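Emier opens utensil-sorting service for home kitchens

18/05/2026

Household organising firm Emier has launched a kitchen drawer service in Fesness. A visit costs 37 euros and covers cutlery, chopsticks, cups and small tools.

"Most people own more spoons than they can find," said Anneli Rissanen, who runs the service. Everything is taken out and laid on a cloth before the household decides what stays. 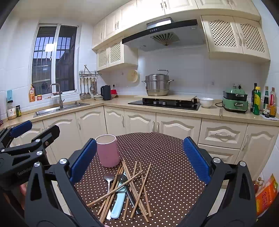
Items no longer wanted can be handed over at the end of the visit. Emier has booked 26 homes so far and will take on a second team in July.

Bookings: Costel Radulović, Emier, Fesness.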